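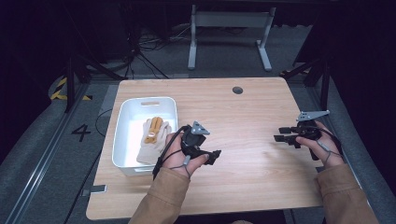
Lovely Padilla wrote: I'd keep gloves out of baskets altogether, dear. Mine hang on a nail by the back door, and I've had the same pair for 4 years!

fernside_jo
Oh, but a nail only suits one pair, Lovely. We have a whole family of gardeners, and a low white plastic basket with a handle hole is so easy to carry out on a Tuesday morning. Lay them flat, fingers all one way, and you can grab a pair without rummaging.

Noel Galang
I'm with Lovely on this one, sorry Jo. Knit cuffs need air, especially the ones with coated fingers.

fernside_jo
Well, mine do get aired first (over the porch rail, usually until supper), so I'm sticking with my basket :)

Reading time: 1 minute
Last updated: November
Contact | © Niltden | Back to top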